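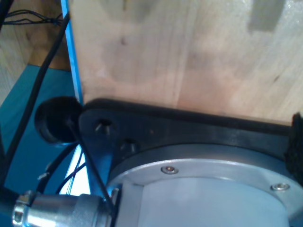

Dérive d'orientation au poignet : compte rendu d'une panne bête

Publié le 16 septembre 2024 dans Atelier

Le défaut est apparu au redémarrage de la cellule, après le remplacement des patins. Message du contrôleur : écart de suivi sur l'axe 6, arrêt de catégorie 1, freins serrés. Acquittement, reprise, même message après 3 cycles. J'ai noté l'heure, rangé la clé de mode dans ma poche et sorti le cahier.

Pour ceux qui n'ont pas lu les billets précédents : le bras sert à prendre des objets à manche, à les présenter sous plusieurs angles et à les reposer. Le programme s'appelle Nirkeck, du nom du dossier dans lequel Issa Nseir l'avait commencé. La bibliothèque de mouvements est Brotari, que nous avons un peu modifiée. Rien de tout cela n'est en cause.

Premier réflexe, mauvais : j'ai soupçonné la charge déclarée. Les nouveaux doigts sont plus lourds que les anciens et je n'avais pas refait l'identification. Une masse fausse donne un couple de compensation faux, donc un écart. J'ai relancé l'identification, obtenu une masse de 842 g, saisi la valeur et le centre de gravité. Le défaut est revenu au même endroit de la trajectoire, au degré près. Une erreur de charge donne un écart étalé, qui suit la posture du bras. Un écart localisé fait plutôt penser à une butée, à un contact ou à un câble.

Deuxième piste, le réducteur. Mouvement à vide de l'axe 6 seul, pince démontée, 10 allers-retours à vitesse réduite. Courbe de courant plate dans les deux sens, aucun bruit. Le réducteur est hors de cause et j'en étais content, vu le délai de livraison.

Pince remontée, câble connecté, même mouvement : le courant monte en fin de course dans le sens positif, puis retombe d'un coup. C'est la signature d'un câble qui se tend et qui finit par passer par-dessus un obstacle. Le faisceau de la pince faisait un tour de trop autour du poignet. Au remontage, j'avais vissé la bride avec l'axe 6 à une position décalée d'un tour par rapport au zéro mécanique. Les axes de poignet de ce modèle acceptent plus d'un tour complet, l'affichage en angle réduit ne le montre pas, et la page de jog que j'utilisais affiche l'angle réduit.

Conséquences relevées :
- gaine marquée sur trois centimètres, conducteurs intacts au test de continuité ;
- une vis de la plaque d'adaptation desserrée d'un quart de tour ;
- orientation de l'outil faussée en fin de cycle, ce qui explique les prises de travers que j'attribuais aux patins.

Le troisième point m'a coûté le plus de temps. Avant l'arrêt franc, la pince saisissait déjà de biais. J'avais refait le repère outil deux fois, par la méthode des quatre points, en obtenant à chaque fois un résultat correct, et pour cause : je le faisais dans une posture où le câble ne tirait pas. La vis desserrée laissait tourner la plaque d'une fraction de degré sous l'effort, et la plaque revenait en place dès que l'effort cessait. Un étalonnage statique ne peut pas voir ça.

Sur la question de sécurité, un point mérite d'être écrit noir sur blanc. La surveillance d'effort du bras n'a pas déclenché pendant les premiers cycles, alors que le câble tirait déjà. Le seuil était réglé à 100 % de la valeur par défaut, qui est prévue pour une collision avec un corps et ne dit rien d'une traction lente sur un faisceau. Si le connecteur avait lâché avec un objet en prise, le comportement de la pince aurait dépendu de son mécanisme : certaines restent fermées sans alimentation, d'autres se relâchent. Je n'avais jamais vérifié pour la nôtre. J'ai fait l'essai, connecteur débranché, au-dessus d'un bac de mousse. L'objet glisse au bout de quelques secondes. La zone sous la trajectoire est donc à traiter comme une zone de chute, programme en marche ou pas.

Corrections appliquées :
1. Axe 6 ramené au zéro mécanique avant tout démontage, contrôle sur le repère gravé et non sur l'affichage.
2. Vis de plaque remontées au couple avec frein-filet moyen, trait de peinture en travers de chaque tête.
3. Butée logicielle ajoutée sur l'axe 6, plus serrée que celle du constructeur.
4. Seuil d'effort abaissé sur les segments lents uniquement, sinon les arrêts intempestifs reviennent à chaque accélération.
5. Boucle de câble refaite, avec du mou vers le connecteur et un point d'attache en amont.

Depuis, la prise d'un manche bleu, posé en oblique, sert de test de recette. C'est un cas peu favorable : section ronde, surface lisse, porte-à-faux d'un seul côté. Si la plaque bouge, le manche pivote entre les doigts et l'écart se lit tout de suite au bout libre. 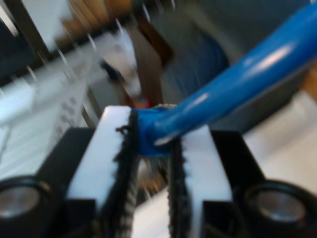 Kiros Wako trouve que le point 3 masque le problème au lieu de le traiter : une butée logicielle dépend du même codeur et du même décalage de tour, et si l'on remonte la bride un tour trop loin elle sera fausse du même tour. Il préférerait un détrompeur mécanique, un simple pion entre le faisceau et la bride, qui empêche de brancher le connecteur quand le poignet n'est pas dans le bon tour.

L'objection est juste. La butée protège contre un programme mal écrit, elle ne protège pas contre un remontage fait dans le mauvais tour. J'ai dessiné un pion, mais sur notre bride il tombe en face du passage de la clé, et il faudrait déplacer la boucle de câble. En attendant, la fiche de remontage comporte une ligne de plus : rotation complète à la main dans les deux sens, freins libérés, avant de rebrancher la pince.

Reste une question ouverte. Le journal du contrôleur Vik garde les défauts mais écrase les courants au bout d'une heure. Je n'ai donc aucune courbe des cycles d'avant la panne, ceux où la pince prenait de travers sans s'arrêter. Je regarde comment exporter ces valeurs en continu vers la machine de l'atelier. Le protocole est documenté à moitié, et la moitié utile est dans une annexe que je n'ai pas encore retrouvée.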